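Sorting by Hand and by Habit: An Interview with Muthoni Athumani
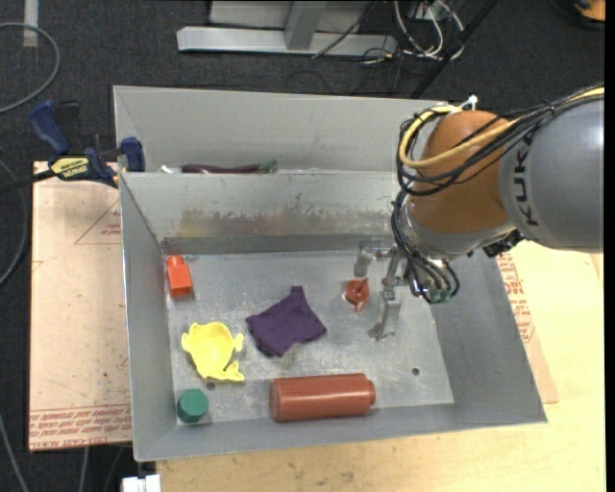 Gray metal bins on the sorting surfaces at the Nokdale Reuse Center.

The Nokdale Reuse Center receives household goods from 13 collection points in the region. Muthoni Athumani has supervised its sorting room since August, and she met with this office on Mon 1 February to discuss how the work is organized.

Ms. Athumani prefers metal bins to the plastic tubs the center used before. "The floors get scuffed, and that does not trouble us," she said. "The old tubs cracked at the corners, and small items were lost in the cracks."

Each bin is kept sparsely filled. Staff are asked to spread items across the floor of the bin so that cloth does not cover anything hard. "A crumpled piece of dark fabric can hide a great deal," she said. "We had a brooch go out with a bundle of napkins once. The buyer brought it back - we were fortunate."

Bright items present fewer difficulties. Red and orange pieces are seen at once against gray metal, she noted, while dark textiles are more often overlooked at the end of a shift.

Asked about the layout of the room, Ms. Athumani said that the bins stand one behind the other on pale work surfaces, an arrangement proposed by her colleague Gitau Sang. The charcoal carpet was laid at the same time. "It is quieter when something drops," she said.

The center plans to extend its sorting hours by 45 minutes a day. Residents may deliver goods to any collection point, in boxes weighing no more than 60 pounds.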